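Sovar Desk Tidying Set: data card

Maintainers: Sigrún Brynjólfsdóttir, Omar Azar
Status: released in April, no further recordings planned

Summary

The set covers one household activity: putting small stationery into a desktop drawer cabinet and taking it out again. It holds 637 episodes, of which 600 are for training and the rest for testing. Each episode lasts around 40 seconds.

Furniture

The cabinet is cream with an arched top. It has two drawers, the upper one orange and the lower one yellow-orange, each with a small brass knob. It stands towards the back of a white table.
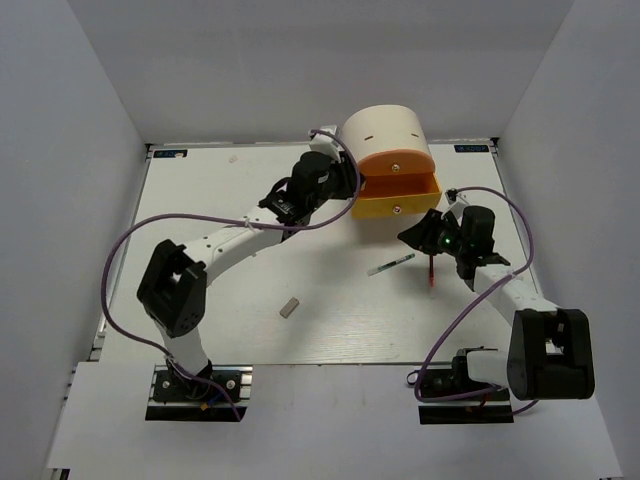
Drawer state is labelled per episode as open, closed or partial. A drawer counts as partial if the knob has moved but the item would not fit through the gap. Labels were entered by Mereana Pearce and checked by Oddur Vestergaard.

Items

Slim items only. Pens and other long, thin objects are grouped under the class "stick", whatever their real use. Caps stay on, and a cap is not a separate item.

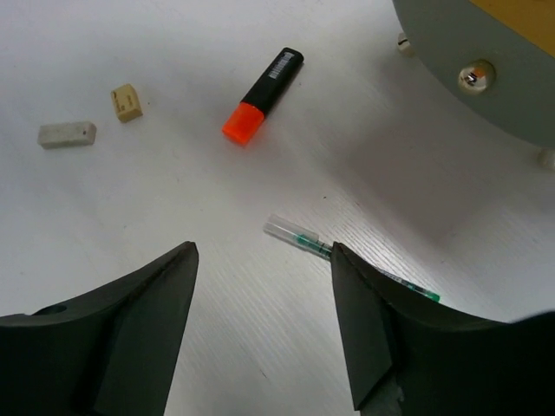
Orientation at the start of an episode is free. Items touching the cabinet at the start are flagged in the notes column.

Known problems

The labels "upper" and "lower" were swapped in 4 episodes. These are listed in errata.txt and have not been corrected in the main table.

Contact

Send corrections to Omar Azar, quoting the episode number.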